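**Student Project Forum > Manipulation Course > Garment Handling Assignment**

**mdobos** (course staff)

Good morning to all groups. The Dulluder assignment is now open for comment. Each group is asked to have the arm approach a hanging garment, close on one sleeve, and move it clear of the rack without pulling the hanger off. A group may make 15 attempts, and every attempt must be logged, including those that were stopped by hand. The written report is due at the end of August.

Please post your starting position before your first run.

**swati_m**

Our starting position is attached for approval.
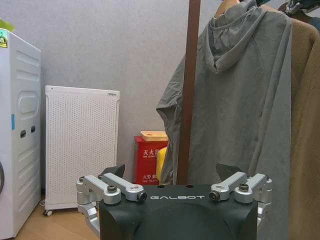 Group Rendent requests permission to begin with the fingers open and level with the lower half of the garment. We reviewed the assignment sheet twice and found no rule on which garment must come first. Our preference is the gray hooded jacket, as its sleeve hangs out to the left of the pole and offers a clear line of approach. The fleece coat beside it would be our second choice. We would also like to know if a grip on the hood counts as a valid grip.

**mdobos** (course staff)

The starting position is approved. A grip on the hood does not count. The sheet says sleeve, and all groups will be held to the same wording.

**y.voyle**

I must respectfully disagree with the order proposed by Group Rendent. Thin fabric folds in ways that are hard to repeat, and a group that begins there may use up its attempts before it has a working approach. My group, Vandenberghe, intends to begin with the thicker coat and move to the jacket only after three clean grips in a row.

**swati_m**

Thank you for the comment. We considered that order. Our concern is that a thick sleeve hides mistakes in the finger angle. We would prefer to find those mistakes early - even at the cost of several attempts.

**galbraith_r**

Both orders are allowed under the current rules, as I read them. I would ask staff to confirm this in writing, given that last term two groups lost points over a similar matter.

**mdobos** (course staff)

Confirmed. The order of garments is left to each group and will not affect the grade. The reason for the order must be stated in the report.

**ghazala.magsi**

I am posting for Group Gotach. We are preparing the second part of the assignment, in which the arm turns away from the rack and returns to it. Our view after the turn is below.
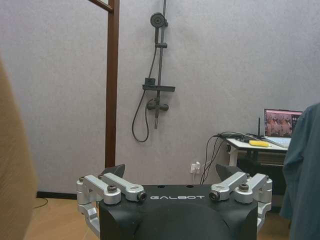

Is the turn counted as a separate attempt, or does it belong to the grip that came before it?

The turn belongs to the grip before it. I put this question to Mr. Dobos during office hours and am recording his reply here for the benefit of the other groups. One log entry should cover the grip, the turn, and the return, with a single start time and a single end time.

**y.voyle**

That reading seems strict. A failed turn after a good grip would then spoil the full entry. Could the log include a separate column for each stage?

**mdobos** (course staff)

A reasonable request. The log sheet now has 3 columns, one for each stage, and partial credit will be given by column. The time limit remains 45 seconds for the full entry. Groups that have already started may copy their notes into the new sheet.

**galbraith_r**

I remain of the view that 45 seconds is too short for a careful return, and I wish to have that noted. Otherwise I have no objection to the new sheet.

**mdobos** (course staff)

It is noted. Please bring your timing results to the review in Room 903 and the limit will be discussed there.

**swati_m**

Group Rendent will use the new sheet. Our first log will be posted in this thread by 4 p.m.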